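Speaker notes: finding a parish family when the church has closed
Posted in Parish Records, Talks & Handouts

We use cookies to remember your settings. Accept | Manage

Notes for my talk to the Bundstead local history group, tidied up a little. Brendan Tully

Start with the parish itself. Bundstead had two churches until the smaller one, at Prellden, was closed and the parishes joined. People looking for Prellden baptisms go straight to the Bundstead books and find nothing. The two sets of registers were never merged. Say this twice, it is the most common mistake I see.

Figures, read slowly. The 1851 census gives 442 people in Bundstead and 401 in Prellden. By the next count Prellden had dropped and Bundstead had picked up some of the families. Pause here for anyone writing it down.

Surviving Prellden registers: 11 volumes. Baptisms are the best run. Burials have a gap where a book was lost, and the bishop's transcripts only fill part of it. Marriages are complete but the early ones give no fathers' names. 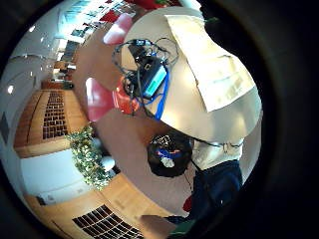
Next, the tithe map. Many people skip it if they don't own land in their tree, but the schedule lists occupiers as well as owners, so tenants and cottagers turn up too. Find the plot number on the map first, then go to the schedule. The copies are big. Think of a sheet that covers half a round table and still hangs over the rim, even folded once across. Ask for a full-size table when you book, and keep the plot numbers in pencil.

Example: the Amaral family. Thomas Amaral is at plot 97 in the schedule, a cottage and garden. The census has him in Prellden, but his children were baptized at Bundstead – his wife's parish. Without the map I would have had him down as two different men.

Gravestones. The Prellden churchyard is still open to visitors. The older stones on the north side are badly worn. Check the typed transcript before you go, and check it again against the stone, as the spelling is not always right. Jiden appears as Jordan on at least one page.

Name index: 1,629 entries so far, baptisms and burials only. Marriages to be added after December.

Questions. Someone will ask about nonconformists. The chapel books are kept separately and need their own talk.

Filed under: baptisms, closed churches, tithe maps
3 comments | 14 shares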